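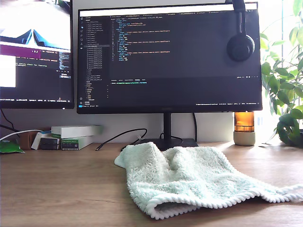 A student programming desk at the Timanport Robotics Club, with code open on the main monitor and a towel close at hand.

FOR IMMEDIATE RELEASE
November 2, 2025

Timanport Students Take On Towel Folding for the Workura Challenge

TIMANPORT - The Timanport Robotics Club is heading into its biggest season yet, and this year the whole club is chasing one wonderfully stubborn problem: teaching a robot to fold a towel. The students have entered the Household Tasks division of the Workura Challenge, a regional competition for school and community teams, and they will bring their project, named Trunito, to the finals in March.

Anyone who has folded laundry knows a towel never lands the same way twice. It bunches up, a corner gets tucked under, one side hides the other. For a program that has to find an edge and pick a place to grab, that's a lot to sort out, and the students love it! They picked the task themselves at the start of the school year, over a sorting game that most of them agreed would have been easier.

The club has 77 members this fall, split into teams for building, programming, testing and writing. The programming team works mostly from settings files that tell Trunito how fast to move, how hard to grip and when to stop and try again. A change of one line can mean an afternoon of new tests, and every test goes into the club's shared log. The log now holds 1,225 folding attempts, good and bad, and the bad ones get read the most. (There is a whole section for attempts that ended with the towel on the floor.)

Fluffy towels have been the hardest. Thin kitchen cloths hold a crease nicely, but a thick, soft pile springs back and hides its own corners, so the team has added towels with a border along the edge to its practice set. Students on the testing team drop each towel in a heap, write down how it fell and let the program take it from there.

Under the Workura rules, each team gets 9 minutes at the table and must fold 4 towels it has not seen before. Judges score the neatness of the finished fold, the time used and a written notebook explaining how the program makes its choices. The notebook counts for as much as the folding does, and the writing team is already two chapters in.

Members do not need any experience to join. Plenty of this year's programmers wrote their first line of code at the club, and newer students are paired with older ones for their first few weeks. The building team is also looking for people who like to sew, as the soft pads on the gripper wear out and have to be remade by hand.

The club will hold an open practice at the Ho Community Center before the winter break, where families and neighbors can watch test runs and talk with the teams. Visitors are welcome to bring a clean towel of their own for Trunito to try. Admission is free, and the date will be posted on the center's front door and on the club's page.

About the Timanport Robotics Club
The Timanport Robotics Club is an after-school program open to all middle and high school students in Timanport. Members design, build and program their own robots and meet through the school year.

Media contact: Timanport Robotics Club, care of the Ho Community Center front desk

###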